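Search this site Enter keywords Go

Rewriting the First-Week Plan for New Hires at Skorgate

Project report, Human Resources Practice
Rowena Estrella and Lilibeth Ocampo

1. Background

Skorgate is a contract testing company with a laboratory, a sample reception desk and a small office. New employees are hired one at a time through the year, so there is no group induction. Each person receives a first-week plan from the HR office and is then handed over to a supervisor.

The plan in use when we started was a single document shared by all job types. It had been extended whenever a policy changed and had never been shortened. Supervisors told us they used parts of it and skipped the rest, but they did not all skip the same parts. The HR manager asked us to produce a version that supervisors would follow in full.

2. Scope

The project covered the period from the signed offer letter to the end of the first working week. Recruitment, pay and the probation review were excluded. Safety training was included only as a scheduling matter. We did not edit its content, which is owned by the laboratory manager.

3. Method

We compared the written plan with what was done in practice. Three sources were used: the plan itself, the completed checklists kept in the personnel files, and interviews with supervisors and recent hires. Names were removed from the checklists before we received them.

Every item in the plan was entered in a spreadsheet and coded by owner, by the day it was due, and by whether a signature was required. Items with no clear owner were marked and discussed with the HR manager. Interviews were held in the break room in the afternoon and followed a fixed list of questions. Rowena Estrella conducted the interviews and Lilibeth Ocampo took notes. Both of us coded the interview notes separately and then compared results. Where the codes differed, we went back to the notes and agreed on one.

4. Findings

4.1 Ownership. Many items were written in the passive ("access card is issued"). In the interviews, supervisors assumed that HR handled these, and HR assumed the reverse. The access card and the locker key were the most common cases.

4.2 Timing. The first day was overloaded. Policy reading, payroll forms, the building tour and the safety session were all placed before lunch. Recent hires remembered the tour and very little of the reading. The last day of the week had almost nothing scheduled.

4.3 Duplication. Emergency contact details were collected on 2 forms. The payroll software, Bekham, already stores them, and neither form was ever used to update it.

4.4 Job type. Office staff were asked to sign for protective clothing they had not been given. Laboratory staff had no item for bench introduction at all — supervisors did it anyway, at different points in the week, and kept no record.

5. Revised plan

The revised plan has a common section and 2 job sections, one for the office and reception desk and one for the laboratory. Each item begins with the role responsible, followed by a verb. Policy reading is spread over the week, and each document is signed for on the day it is read. Emergency contacts are entered once, directly in Bekham.

The laboratory section now includes a bench introduction with its own signature line. It follows the safety session and is led by the supervisor. The item covers where equipment is kept, how it is returned to its stand or rack after use, and who to ask when something is missing.

6. Trial

The plan was tried with 2 new hires, one in each section. Both completed every item, although the office hire received the access card a day late. Supervisors reported spending around 2 hours less on paperwork over the week. We did not measure this independently. A trial of this size cannot show an effect on retention, and we make no claim about it.

One change was made after the trial. The bench introduction was moved from the morning to the afternoon, when fewer samples arrive at reception.

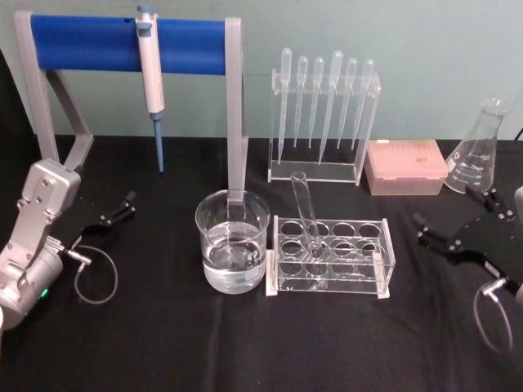 7. Remaining work

The HR manager will decide whether the plan is to be kept on paper or moved into Bekham as a task list. The second option would give a date for each completed item, but supervisors in the laboratory do not have a login at present. The coding sheet and the blank interview form have been handed over with this report.

Contact | © Skorgate HR Office | Back to top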